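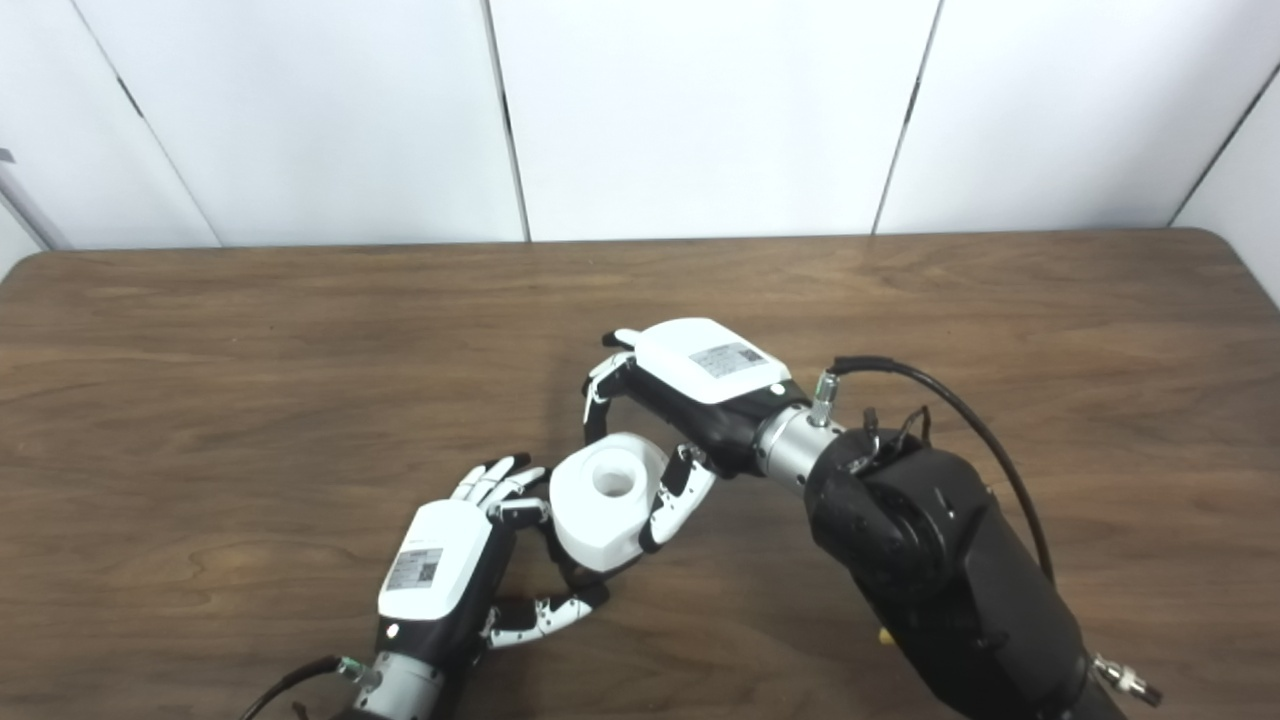
**Handling & Fixtures, Kostach**

14 Feb 2025

Week two with the Vumix two-hand kit on trial. I said I'd keep this diary up until we decide whether to buy, so I'm writing it before I head home.

Unpacking was finished last week and the calibration is holding. I re-ran it first thing anyway. The manual wants you to do the left side, then the right, then both together, and it won't let you skip the third step even if the first two pass. Bit of a nuisance, but I can live with it.

Spent the morning on two-handed holds with the white test parts. They have flat sides and holes through them, and they're close enough in size to the spacers we'd want it to handle on the Rotel job. I set the grip force to the lowest preset and left it there. The kit came with a grip library of 53 poses and I've used four of them. Most of the rest are for handles and bottles, no use to us.
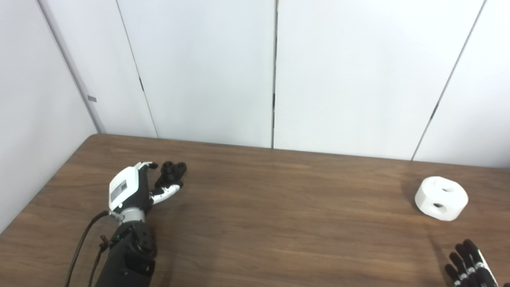 Rang Bielecka at lunch about the service plan. The basic one covers software and a yearly check. The full plan adds replacement fingers and a loaner if a hand has to go back, and it costs a fair bit more. They're putting both options in writing. I asked what happens if a cable goes and was told cables count as consumables on the basic plan, which I didn't like much. I've asked for a price on a spare set.

Logged 213 grip cycles by mid-afternoon. The software lets you label each one as you go, and I labelled 70 before I got sick of it and left the rest for tomorrow. The labelling screen is the weakest thing in the package. The font is tiny, the colours are all greys and the save button sits right beside delete. I've put that in my notes for the supplier. 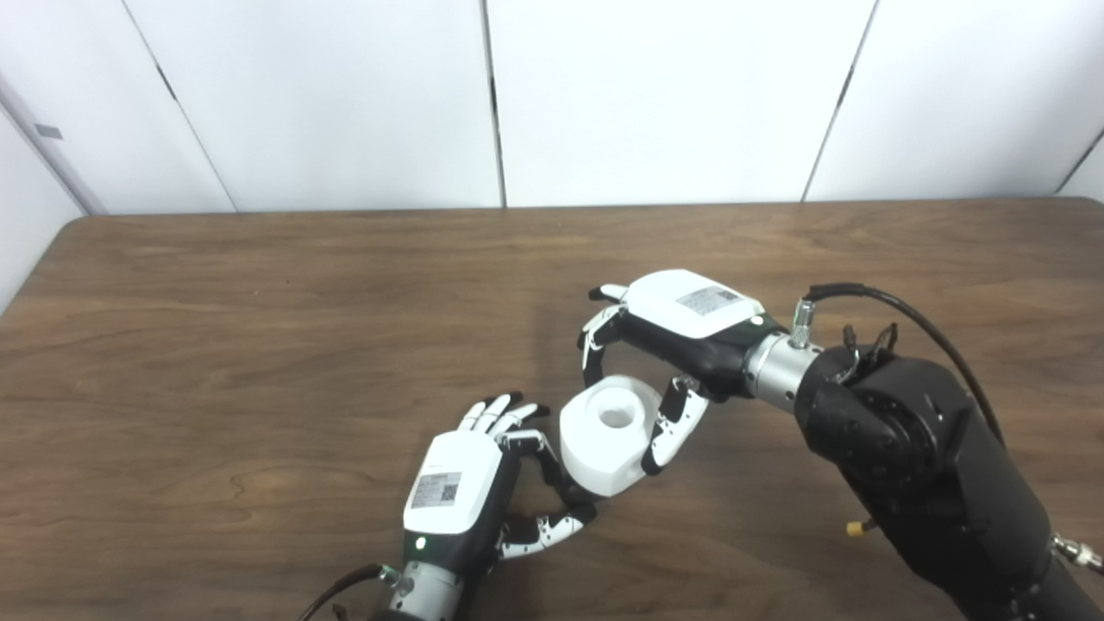
The question for the Rotel job is whether we need two hands at all. A single gripper would be cheaper and we already know how to look after one. What I keep coming back to is the turning, where the part has to be passed around without being put down. With the thumb of the right hand on one face and a finger of the left pressing low on the other side, the part is held off the table and the hole is left clear, and that's the end we'd need to get a pin into. I can't see our old gripper doing that without a jig.

Still to do: try it with the real spacers, get the cable price, and ask whether the trial can run into April. Left the controller on charge and put the manual back in the grey cabinet.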